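4.2 Changes in the operators' work

Before the arm was installed at Grerel, the three tabletop stations were cleared and reset by hand between trials. Operators described this as the dullest part of the shift, but also as the part during which they talked to each other. Marlene Meireles, who had worked at the stations longest, put a reset at 40 seconds when the layout was familiar and much longer when it was new.

With the arm in use, the operator chooses the layout, watches the run and steps in when an item is dropped or tipped. Figure 3 shows one tabletop with its play food, cookware and toaster oven.

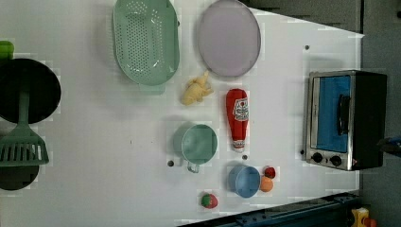 Figure 3. Tabletop with toy kitchen items, seen from above.

We logged 505 interventions over 18 shifts. Most were short, and operators often did not remember them when asked at the end of the day. What they did remember was the waiting. Nivaldo Guerra said that he was less tired in the arms and more tired in the eyes. Two operators asked for a stool, which the station plan had not included.

Job titles and pay did not change during the study period. The supervisor, Macarena Ulloa, began asking operators to write down the cause of each stop, a task that took roughly 14 minutes per shift and was not counted in the planned workload. We return to this in Section 5.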